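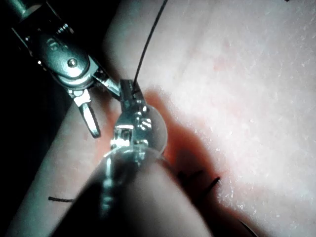 Pinça e porta-agulhas sobre almofada de tecido.

Manchas brancas em inox depois da lavagem

Retuner
Lavo instrumental de inox em cuba ultrassónica com detergente enzimático Tetitz, enxaguo com água da torneira e seco ao ar. De há um mês para cá ficam manchas esbranquiçadas junto às articulações. Saem com a unha, mas voltam no ciclo seguinte. Dureza da água: 500 mg/l em CaCO3. É corrosão ou depósito?

Ansari
Depósito calcário, com essa dureza. Teste: uma gota de vinagre branco na mancha. Se fizer efervescência e desaparecer, é carbonato. Enxaguamento final com água desmineralizada, peças abertas, e secagem imediata com ar comprimido filtrado. A secagem ao ar concentra os sais nas folgas. Depois do teste, enxaguar bem -- o ácido não deve ficar na articulação. Lubrificar só com produto solúvel em água.

Drirkari
Troca de detergente e pronto.

Retuner
Fez efervescência. Passei o enxaguamento final para água desmineralizada e, em 11 ciclos, só uma peça voltou com mancha, que tinha ficado fechada no cesto. O detergente é o mesmo.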